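Zarkside Robot Club — talk at Nanamham, 21 May 2024
Slide 4: the work at hand 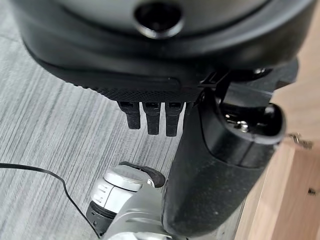 Black arm, white arm, one cable on the floor.

Leave it up while people find their seats. Say we're a student club, we do two arms at once, and yes, one would have been easier.

The project: pass a part from arm to arm, set it down, repeat. The rules want 12 passes in a row. Our best is 8 — pause for applause, move on if there isn't any.

Point at the screw head in the socket. Mention Rurkik, our checklist, which is mostly about screws.

Cable: tell the Wiegand round story only if we're ahead of time. Keep it to around 2 minutes.

Next slide is the code. Apologise for it early. Finals are in August.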